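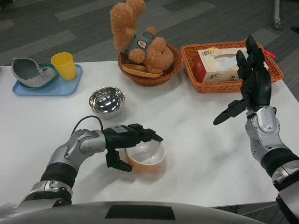 Open day at the Brembridge robot hall: who else went?

Board: Clubs and visits
Replies: 9

prudau_bench wrote:
Good evening all. I promised in the December planning thread that I would write something after the visit, so I do it now while I remember. English is my third language, please be patient with me.

The visit was in the demonstration hall in Brembridge. We were 29 in our group, and they divided us in two because the hall is not large. My half went in at 10.30. The guide was Paraschiva Neagu, who works with the two-armed machine every day, and she explained well and did not hurry.

The table is set with ordinary things from a house: a small white bowl, a steel bowl, a yellow cup on a blue tray, a box of tissues in a basket, a teddy bear with a green vest in another basket. The robot has two arms with black hands, and the hands have fingers like ours. I had expected simple clamps, so for me it was a surprise.

We were allowed to stay 30 minutes. I would have liked the double.

gearloose_tam wrote:
Thank you for the report. Was it working by itself or was a person steering it? At these open days there is very often somebody behind with a headset.

prudau_bench wrote:
Both. For the first part a colleague was steering it, and Mrs Neagu told us so before it began. After this they let it try alone with the bowl and the cup. It was much slower alone. I have respect for them that they showed the slow part also.

ovenglove wrote:
I was in the second half of the same group. I must disagree a little about "explained well". She explained well to the people in the front row. From where I stood I heard perhaps every third word, because the ventilation is loud in there. Next time a microphone, please.

The bear was the best moment for the children in our half. They wanted it to pick up the bear all the time and the poor man who was steering had to do it again and again.

prudau_bench wrote:
I am sorry to hear this, I was at the front and did not notice the ventilation. I will write to them about the microphone.

Kestrel_9 wrote:
I don't want to spoil the pleasure, but what is this for? A hand with so many joints costs a fortune and it breaks. At Ralla we have on the packing line a suction cup and two fingers, and we do 3,742 cartons in one shift. Nobody there has asked for a thumb.

gearloose_tam wrote:
Cartons are all the same, Kestrel. Try your suction cup on a teddy bear.

Kestrel_9 wrote:
I would not put a teddy bear on my line. That is my point exactly. If you choose the object, you can choose a cheap tool.

prudau_bench wrote:
I understand both of you. In a factory Kestrel is right, I think. But in a kitchen you cannot choose the objects. I asked Mrs Neagu nearly the same question, and she answered that the edge of a thin bowl is more difficult for them than a heavy box. The fingers must come down around it without pushing it away. She said also that shiny things like the steel bowl give trouble to the cameras, and for this reason they leave it on the table on purpose.

One thing I wrote in my notebook: the wrist can turn more than 90 degrees, and the steering person must learn not to use all of it, or his own arm becomes twisted. He showed us this and everybody laughed, he too.

ovenglove wrote:
Yes! In our half he dropped the cup while he was doing that. It is plastic, so no harm. But I want it in the report, because from prudau_bench's text one could think that everything went perfectly.

prudau_bench wrote:
You are right, I can only tell what happened in my half. In mine the cup stayed in the hand three times, and the fourth time they stopped it by themselves before it touched anything.

Kestrel_9 wrote:
Fine, I am curious now, I admit. Does one have to book? And can one take photos?

prudau_bench wrote:
Booking yes, by e-mail to the hall, they answer in a few days. Photos are allowed, but without flash. Bags stay at the entrance. The bus from Bratu stops on the other side of the car park, and you must walk around the fence because the small gate is locked.

If there are enough people from here I can ask for one group again in spring. Please write under this message if you want to come, and say if you prefer morning or afternoon.

gearloose_tam wrote:
Afternoon, please. Two places.

ovenglove wrote:
Morning for me. And in the front row this time.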